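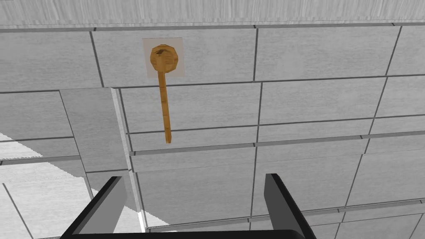
Chapter 12
The First Days After a Disaster

12.1 Who arrives, and when

When a flood, storm or earthquake strikes, the first people to help are almost always those who live nearby. Neighbours search damaged houses, share food and carry the injured to clinics. Outside help follows later, and how much later depends on the roads, the weather and whether the government of the affected country has asked for it.

This chapter follows one case, the April flood in the river district of Dillemano. The town of Zollwood lies at the lower end of the district, where two rivers meet. Water entered the eastern streets before dawn, and by midday the bridge to Bajwa was closed to all traffic. The district office recorded 142 households without shelter on the first night. Most of them slept in the secondary school.

Razia Bukhari was then the district relief officer. Her log for the first morning is short. It lists the roads still open, the fuel in the depot and the names of the two nurses who had reached the school on foot. She did not ask the capital for tents until the afternoon – a delay that was later criticised, and which we return to in section 12.4.

12.2 The needs assessment

A needs assessment is a survey made quickly, often with poor information, to find out what people lack and where. It usually covers water, shelter, health and food. The team that came to Zollwood was led by Ratree Wannasri and had 3 members. They spent two days in the town and one in the villages upstream, travelling by boat where the road was under water.

Their report put clean water first. The pumping station at Bundden had stopped, and families were drawing from shallow wells that the flood had reached. Tents, which the newspapers had been asking for, came third on the list. Talha Bhutto, the engineer at the station, estimated that repairs would take up to 12 days if parts could be brought in by river.

Assessments of this kind are often wrong in their details. Villages are missed, and people who have gone to stay with relatives are left out of the totals. A second survey is normally made once the roads reopen.

Key terms
Needs assessment
Host government
Relief and recovery
Displaced household

Before you read on
Find out which office in your own area is responsible for emergency planning, and note how the public can contact it. You will need this for the activity at the end of section 12.3.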